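Recording a Cloth-Folding Demonstration with Hand-Held Grippers

This guide explains how operators at Denelgate record folding demonstrations for the Kolex training set. It applies to both new and returning operators. Allow 50 minutes for a first session.

Before you begin

Check that both grippers open and close fully. Wipe the faces of each marker cube with a dry cloth; smudges and fingerprints interfere with tracking. Route all cables away from the place where you will stand. Start the recorder and confirm that both grippers are listed.

Recording the fold

1. Lay the cloth on the table and smooth it flat.
2. Hold one gripper in each hand and keep still for a moment, so that the start position is logged.
3. Close the jaws on the cloth near a corner. Take up a small amount of fabric only.
4. Lift and bring the two grippers together at an even pace. Keep the marker cubes turned toward the camera – a cube hidden behind a wrist cannot be tracked.

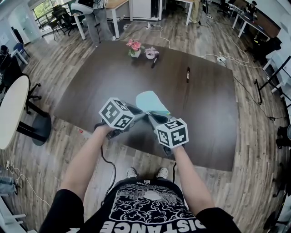
Both grippers meeting over the table, with the cloth held between the jaws.

5. Lower the cloth, release one side and then the other, and withdraw your hands before stopping the recorder.

If the cloth slips, do not correct it by hand. Stop, mark the take as failed and begin again from step 1. Failed takes are kept and should not be deleted.

After the session

Enter the number of takes on the session sheet. The November target is 700 accepted takes, of which 394 have been approved. Questions about tracking should be sent to Luuk Schouten. Requests for a replacement marker cube go to Imke Buschmann, room 741.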